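Work and Automation, Unit 2: When the Linens Go to the Machine

Let's pick up with the Lomenel laundry, which some of you visited in February (thank you for being so patient about the parking!). The folding room there used to handle 300 bundles a shift by hand, and when the Rillar line came in, everybody talked about speed and hardly anyone asked what the folders would be doing instead.

Torbjørn Haugen, who had folded there for years, was moved to teaching. He spends his mornings picking up cloth by a corner with a hand-held gripper, over and over, so that the machine has something to learn from. He told us his back is better and that he misses the chatting. 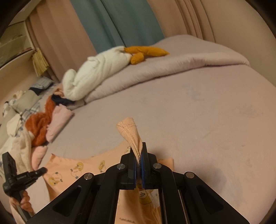 So when you read the Nikolovski chapter, please keep asking who holds the skill once it has been recorded, and whether the pay follows it. Bring a page of notes, handwritten is fine, and we'll start with the wage table on page 50.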